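The finger that stopped too late: pictures from the gripper fault

Zarkora project, gallery page 2

In December we lost a set of gripper fingers on the Zarkora cell, and for a while we did not understand why. This page collects what I have from the fault work. I wrote the captions late in the evening, so please forgive the short sentences. The long report is with Nuala Heffernan at Kurimmont and she can send it to anyone in the group.

First, the facts. The cell has two arms, and both carry parallel-jaw grippers with the same tapered fingers. On cycle 454 of a long test, one arm went to the handover point before the other arm had left it. The fingertips met. One tip bent, the other one lost a corner, and the safety stop came only after the contact. No person was inside the fence, but Brendan Mac Giolla had been there to change a part a short time before, and this is why we treated it as a safety matter and not only as a broken tool.

The controller log showed no error before the stop. Both arms reported a clear path. Matěj Baláž then moved the whole motion program into the simulator and let it run for 2,000 cycles, with the view placed at the wrist of one gripper. We wanted to see what the arm has in front of it when it waits.
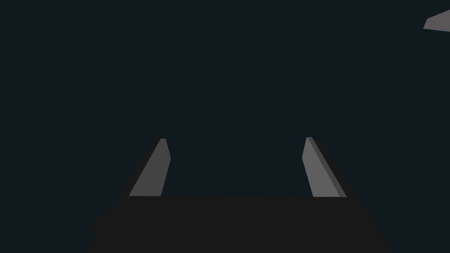 Render: Rostislav Michalík / Kurimmont simulation group. Text: Matěj Baláž

Wrist view in the simulator, fingers open, nothing between them. Look at the upper right corner, where a small gray wedge comes in from the side. I read it as a fingertip of the second gripper, although so little of it is inside the picture that the shape alone does not prove it. We left out the table and the fence in this model, so please do not try to judge distances from the dark background.

What we found after this is quite simple. The handover zone was defined as a box, and the box was drawn for the old fingers. The new fingers from Skultine are longer by 42 millimeters. The tool file on the first arm was updated when the fingers were changed. The tool file on the second arm was not. So the second arm believed its tips ended much earlier than they did, and it announced that the zone was free while its fingers were still inside.

Liam Hanrahan asked me why the simulator did not catch this before. The answer is a little embarrassing – the simulator used one tool file for both arms, and it was the correct one. When we loaded the real files from the two controllers, the contact came back in the first hour.

Changes made so far: the zone box is bigger on every side, both controllers compare their tool files at start, and the cell refuses to run in automatic mode if they are different. The speed near the handover is reduced until Nuala signs the new risk assessment.

Still open is the stop time. The stop came after the contact, and I am not satisfied with the explanation we have. Matěj will repeat the measurement with foam tips on both arms. If you have the old finger drawings, please write to me.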